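De: Ea Hedegaard
Para: lista de restauración y mueble
Asunto: Re: Re: aceite duro en tapas de cajonera, ¿una mano o tres?

Ogundipe escribió:
> Llevo dos temporadas dando el aceite de Ferkach a todo lo que sale del
> taller y no vuelvo al barniz. Una sola mano, trapo, y al día siguiente
> la pieza está en casa del cliente. El fabricante habla de 943 ciclos de
> frote sin pérdida de brillo. Además realza la veta como ningún otro
> producto y no amarillea. Para tapas de cajonera no hay discusión.

Pues yo sí la veo, la discusión.

Empiezo por los 943 ciclos. ¿Frote con qué? ¿Con un paño seco, con un estropajo, con la manga de un jersey? He leído la ficha dos veces y no lo pone. Tampoco dice sobre qué madera se hizo el ensayo ni cuánto tiempo había curado la probeta. Un número de tres cifras tan preciso, sin método detrás, me inspira menos confianza que si hubieran escrito "aguanta bastante".

Lo de la mano única ya nos lo contaron con Aletell. Los que estabais en la lista entonces os acordaréis: treinta mensajes de entusiasmo en enero y, para el verano, la mitad preguntando cómo se quitaban los cercos de vaso. Yo fui de las que lo compró. Tengo todavía una lata a medias, con una piel por encima de un dedo de grosor.

Sobre la veta, cualquier cosa que moje la madera la realza. El agua la realza. La pregunta es qué aspecto tiene la superficie a los dos años, y dos temporadas de taller no contestan a eso, menos aún si las piezas salen al día siguiente y no se vuelven a ver. Ogundipe, ¿has visitado alguna? Lo pregunto sin mala intención.

Y que no amarillea: si lleva aceite de linaza, amarillea. Más despacio o más deprisa, según la luz y lo encerrado que esté el mueble. Los interiores de cajón son el peor sitio, por la falta de luz, y también donde más tarda en irse el olor. Por eso por dentro sigo dando goma laca rebajada o nada.

Hice mi propia prueba, con todas las pegas que queráis ponerle. Cuatro tablillas de fresno del mismo tablón, lijadas igual: una mano de Ferkach, tres manos de Ferkach, tres del aceite de Jarent y una sin nada. Las dejé 95 días en la repisa de la cocina, al lado del fregadero. La de una mano se distingue mal de la que no lleva nada; tiene la misma mancha gris en la testa. Las de tres manos están bien las dos y no sabría decir cuál es cuál sin mirar el reverso. La lata de Ferkach me costó casi el doble.

Cuatro tablillas no son un estudio, ya lo sé. Pero son cuatro más de las que enseña la ficha.

Lo que sí le concedo al aceite es la reparación. Un arañazo en barniz obliga muchas veces a decapar la tapa entera, y con aceite se lija la zona y se vuelve a dar. Para un mueble de paso, con niños, lo entiendo. Para una cajonera de dormitorio que nadie toca por arriba, me quedo con el barniz al agua, en capas finas, y matando el canto antes de la primera mano - en la arista viva el barniz se retira y es por donde empieza a saltar.

Si alguien tiene una pieza aceitada con más de dos años de uso real, que la cuente, con lo bueno y con lo malo. Y si Ogundipe consigue que Ferkach le mande el método del ensayo, me lo leo entero y me desdigo donde toque.

Un saludo,
Ea

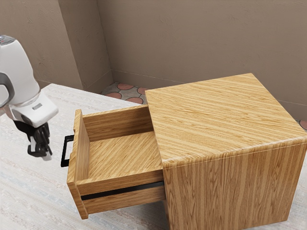

Cajonera de madera color miel con un cajón abierto. Imagen generada por ordenador.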